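Mitmachen beim Julance-Regelwerk: Wir suchen 8 Testpersonen für Greifversuche in Trultholm

Gute Regeln für Roboterarbeit entstehen am Tisch, mit der Hand am Stopptaster. Genau dort könnt ihr ab März mitmachen! Julance schreibt einen offenen Leitfaden für Greifversuche, damit Ergebnisse aus verschiedenen Werkstätten endlich vergleichbar werden, und wir freuen uns auf alle, die gern genau arbeiten (und auch mal widersprechen).
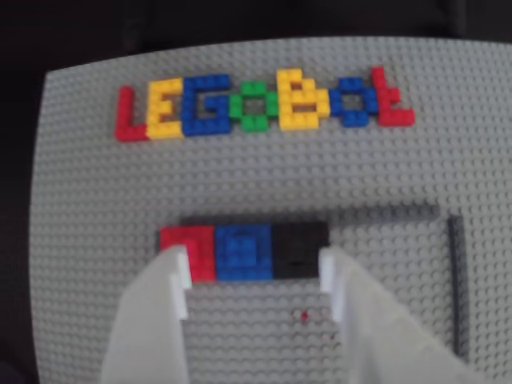
Greiferfinger an einer Reihe aus drei Steinen: Rot, Blau, Schwarz.

Der Entwurf, Arbeitstitel Jarnow, umfasst bisher 3 Kapitel: Aufbau, Durchführung, Protokoll. Ihr fahrt Versuche streng nach Text und notiert jede Stelle, an der ihr raten müsst. Wie weit muss der Greifer öffnen, bevor er anfährt? Wann gilt ein Griff als misslungen? Darf man einen Stein von Hand zurechtrücken? Solche Fragen wollen wir sauber klären, und zwar so, dass auch Neulinge damit zurechtkommen.

Fest stehen schon diese Regeln:
- Vor jedem Durchgang wird die Ausgangslage notiert.
- Niemand greift in den Arbeitsbereich, solange der Arm freigegeben ist.
- Fehlversuche kommen ins Protokoll, ohne Ausnahme.
- Zwischen zwei Griffen fährt der Greifer leer in eine festgelegte Wartestellung.
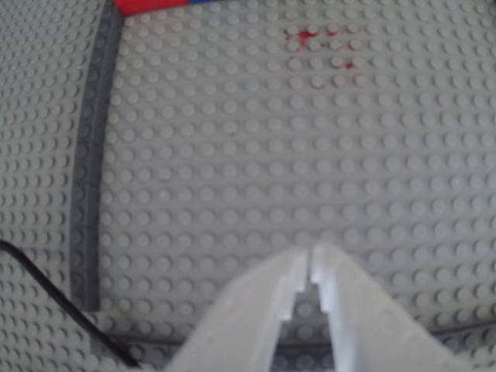 Was ihr mitbringt
Geduld, eine lesbare Handschrift und Lust am Nachfragen. Erfahrung mit Robotern ist willkommen, aber keine Bedingung, die Einweisung übernehmen wir. Mindestalter 18 Jahre.

Was ihr bekommt
300 Euro Aufwandsentschädigung, Mittagessen im Haus Tanabe und auf Wunsch eine Nennung im fertigen Leitfaden.

Bewerbung
Ein paar formlose Zeilen an Julance, Postfach 1238, Trultholm, Stichwort »Jarnow«. Wir melden uns bei allen zurück!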